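Small Shop Notes: What I Brought Home From the Robot Open House

Kausar Talpur talked me into going. She had two passes to the open house at Manninen, the automation outfit out past the rail yard, and she knows I have opinions about machines that promise to clean up after people. I run this page for folks with a kitchen drawer that won't close and a workbench they haven't seen the top of since December. I went to find out whether a robot sorting a desk's worth of odds and ends had anything to teach us. Some of it did, and not always the way the hosts meant it to.

The demo was called Ditby. Our guide, Jelle Van Dijk, is a cheerful young man and I have nothing against him, but he said "effortless" so many times that Kausar started nudging me. The job was desk clutter: pens, highlighters, erasers, the stuff that collects in everybody's junk drawer, to be put away in colored bins.
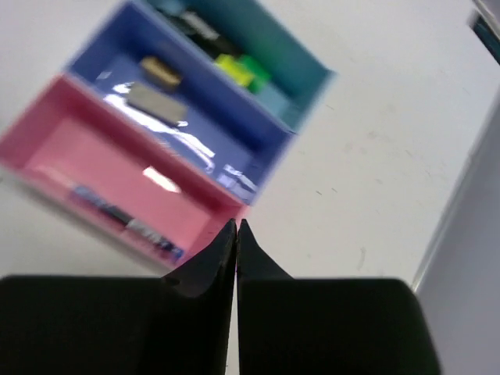 Over the bins at the Ditby demo, pink one nearest.

Tip one: open bins beat lidded bins for anything you touch daily. I've said this before and gotten mail about it. A lid is one more thing to do with a hand that's already holding something, and in my house the lidded box ends up with a pile on top of it. Keep your lids for the attic and for flour.

Tip two: give each bin one kind of thing and mean it. Color by itself does nothing. I asked Jelle what blue stood for and got a long answer about flexible categories. In my experience a flexible category is a junk drawer. If pink is pens, then pens go in pink, and the tape measure can find somewhere else to live. Put a strip of masking tape on the front and write on it with a fat marker. When you change your mind, peel it off and write another.

Tip three: throw out the wrapper when you open the package. A crinkly bit of clear plastic in a bin hides whatever is around it, and it catches the light so you can't see what you're reaching for. Same goes for twist ties and those cardboard backs that batteries come on.

There was a talk before lunch by Toivo Juntunen about the software side, Pruteleo they call it. I followed maybe half. He had a slide saying 990 practice runs had gone into the sorting routine. I wrote down the number and next to it I wrote "my nephew needed one, and a cookie." To be fair to the man, when I asked what happens if you hand the thing a drawer it hasn't met before, he didn't dodge. He said it would likely do worse, and he couldn't promise how much worse. I liked him better after that.

Now for the work surface, which I'd say is where most of you go wrong. Look at what they gave those arms: a plain white top, walls on three sides, and nothing out except the job. You'd be tidy too. My bench has a vise, a radio, a coffee can of drywall screws and a dog leash on it, and I still get annoyed that I can't find the square.

So, tip four: clear the whole surface before you sort anything. Get the toaster off the counter. Move the radio. Then dump the drawer in the middle and spread it out flat so nothing is lying on top of anything else. Piles are where you lose things.

Tip five: stand your bins where the reaching hand is. They had a stepped tray toward the right side, where the right arm could get at it. If you're left-handed, put yours on the left. I've watched people reach across their own body for an entire afternoon and then tell me their shoulder hurts.

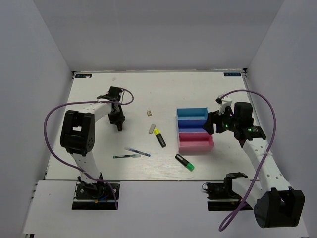

What's the cheapest way to try bins before buying a set?
Cut down cereal boxes and use them for a couple of weeks. You'll find out what sizes you need, and the boxes that stay empty tell you which ones to skip.

Impi Ruotsalainen wrote to me after the last page asking how long a drawer ought to take. I give it 15 minutes with a kitchen timer. If the timer goes and you're still holding up old keys and wondering, the keys go in an envelope with the month on it. If you haven't opened the envelope in a year, out it goes.

That brings me to price. I asked, naturally. There is a smaller kit for home tinkerers, the Jukamau, and the card on the table said $1,690. I asked what came with it. Jelle said the arm, the mount and the cables, and that you'd want your own computer. So for that money plus a computer you can have a machine put your highlighters away, provided somebody sets out a clean table first. I'd like to know who that somebody is. I suspect it's whoever is putting the highlighters away now.

I don't say it's useless. Kausar thinks it could be a real help to people whose hands give them trouble, and she's right that I breezed past that. Her mother has bad arthritis and picking up a pen from a flat table is a genuine nuisance for her. If one of these gets cheap and sturdy enough for a kitchen counter, I'll come back and eat my words.

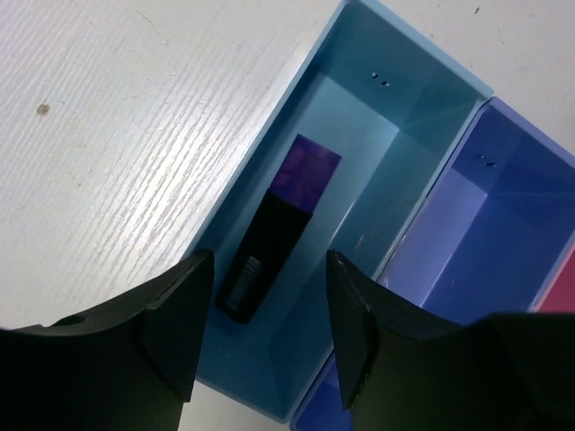

Tip six is about fishing small things out of bins, which I've had to do my whole life with thick fingers and no patience. Buy bins with sloped sides if you can find them. Straight-walled boxes trap a pen down in the corner and you end up turning the whole thing over. The light blue bin at Manninen had walls that tapered in to a flat floor, and the black and purple piece in it was lying lengthwise with clear floor on every side, room enough for a finger each way. That's how I'd want my own things to lie. Long items go the long way of the bin, and don't fill it so full that you have to dig. Two bins pushed flush together also beat two with a gap, as anyone who has dropped a drill bit between them can tell you.

Tip seven, a short one. Test your pens before you put them away. Scribble on the back of an envelope, and if it skips, it's trash. I asked whether the robot could tell a dead highlighter from a good one. Jelle said that was a great question, and went to get us coffee.

The coffee was good. Tyra Solheim at the front desk has my card and says she'll let me know when they run the next one, which is supposed to be dishes. Send me your worst silverware drawer before then and I'll bring the photos along.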